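4. What the white-desk studies can and cannot support

4.1 The claim and where it comes from

The idea that a pale work surface helps people concentrate has been repeated so often in the office design literature that it is now cited without a source. We traced it back as far as we could. Most of the papers in our set refer to the Plarkari workplace report, a sales document from a furniture maker that had just launched a line of white desks. The report says that staff who moved from dark desks to white ones "felt more focused." It gives no wording for the question they were asked and no date for when they were asked it. The desks were new, the chairs were new, and at the larger site the lighting had been replaced in the same week.

Later papers treat the report as a finding and argue over the mechanism. One group holds that white surfaces reflect more light toward the face and so keep people alert. Another holds that a plain surface gives the eye less to do. A third drops mechanism altogether and speaks of "clarity," a word that none of the papers defines and that seems to cover both the look of the desk and the state of the person sitting at it.

4.2 White is treated as one condition

Our first complaint is a basic one. Every study we reviewed codes surface color as a single label, usually "white" against "wood tone" or "dark." The label describes what was ordered from the catalog. It says little about what reaches a person's eyes at a given seat at a given hour. The light coming off a matte off-white top can read as light gray in one area, take on a slight bluish-green cast in another, and turn almost pure white where there is a hazy glare, all within a short distance and with no mark or pattern to account for it (Figure 1). If the proposed cause is brightness, then a participant facing the gray part and a participant facing the glare have been given different treatments under one name. 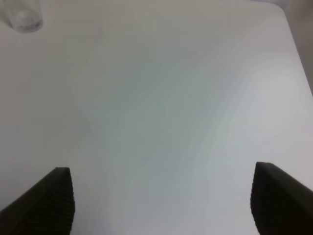
Figure 1. Shifts in tone across a plain matte white tabletop.

Could the variation simply be averaged out by testing more people?
Only if seats were assigned at random with respect to the light, and in the studies we read they were not. People chose their desks or kept the ones they had, and those who cared most about daylight tended to end up near it. A larger sample would give a more precise estimate of the same muddle.

The Inent survey is a good case of size being mistaken for quality. It drew 1,037 responses from office workers and is the most cited item in our set after the Plarkari report itself. Respondents rated their own focus and then picked the color of their desk from a list of four. Both answers came from the same person at the same sitting, and the focus question came right after a page on whether they liked their workplace. People who like their office will say pleasant things about it. The survey found that owners of white desks rated their focus slightly higher. It also found that they rated the coffee higher, a result that appears in the appendix and is not discussed.

4.3 The one controlled trial

The Zeleke trial deserves more patience. It compared proofreading on white and dark desks, gave each participant 20 minutes per session, and scored errors without knowing which desk had been used. This is a real improvement on asking people how they feel. We have three reservations all the same.

The first is that the two desks stood in different rooms. The authors say the rooms were "comparable in size and furnishing," and we have no reason to doubt it, but size is a minor matter next to the windows, and the windows are never described. Nor is the noise from the corridor, which the authors mention in passing as the reason one session had to be repeated.

The second is that the advantage for white desks shows up in speed and vanishes in accuracy. Participants at the white desk finished sooner and missed about as many errors. The authors read this as efficiency. A person who is uncomfortable in a glare might also want to finish quickly, and nothing in the data lets a reader choose between the two accounts.

The third is that wall color was left free to vary. A desk is always seen against something. A white table that meets a pale gray paneled wall, as in Figure 2, offers very little contrast along its back edge, and the same table in front of a dark bookcase would offer a great deal. If low visual contrast is what helps, the wall may matter more than the desk does. If brightness is what helps, the wall still counts, and so does the ceiling. The trial cannot separate any of these, and to be fair it does not say that it can. That step is taken by the people who cite it.

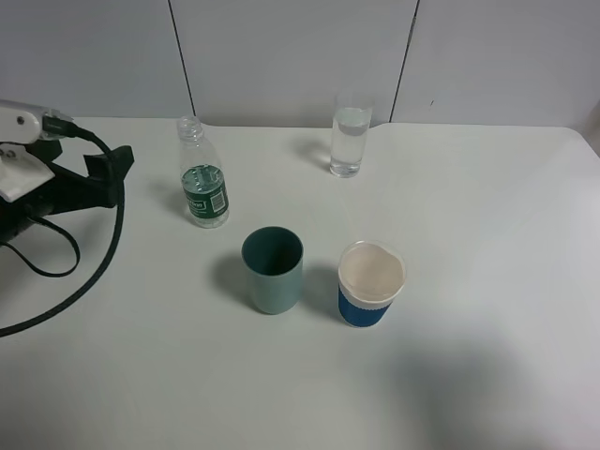
Figure 2. White tabletop against a pale gray paneled wall.

Those citing papers are where the evidence becomes hard to recognize. A guide written for the town offices at Oltska states that white desks "have been shown to raise productivity" and points to the trial, which did not measure productivity in any sense that a manager would accept. The guide then recommends replacing 400 desks. We asked for the cost estimate and received one dated 31 May 2022, which lists delivery, assembly and disposal of the old furniture but has no line for measuring whether anything changed afterward. A follow-up survey had been penciled in for the next March. We could find no record that it was sent.

4.4 A check on our own reading

It may be objected that we were looking for faults and found them. To limit this, each paper was read separately by the first author and by Yae Shimada, who came to the material believing that the effect was probably real. The readers disagreed on 2 papers. In both cases the dispute was over whether a change in lighting had been disclosed clearly enough to count as disclosed, and in both we have used the more generous reading. It makes no difference to the pattern. Once studies with an undisclosed or uncontrolled change in lighting are set aside, what remains is the speed result from the Zeleke trial and a handful of ratings that point in different directions.

We do not take this as proof that desk color has no effect. Weak studies are a poor basis for a firm denial too, and there are complaints in the free-text answers, mostly to do with glare and tired eyes in the afternoon, that suggest surfaces do affect comfort for at least some workers. Those complaints run against the published claim, since they come largely from people seated at white desks. They were not coded in the original analysis. Our own attempt at coding them, which should be treated with the same suspicion as everything else in this section, is given in Section 5 along with the wording of the questions that prompted them.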